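Reading the Memoir of Care: Session 4

Set text: Gimen, chapters 1 to 14. Students should have read to page 74 before the seminar. A response of 600 words is due in April. 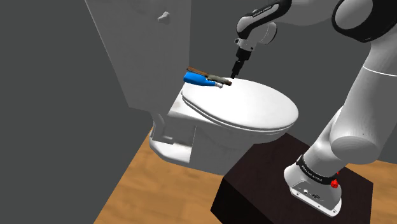

Memoirs about an ageing parent often settle on household things, and the writer must decide how much these can carry. Consider how a plain sentence, such as "a blue bottle lay on its side on the closed toilet lid", might open a chapter. Mark two such sentences in Gimen and note what the narrator leaves unsaid about her father.

Further reading: Flulon, opening chapter only.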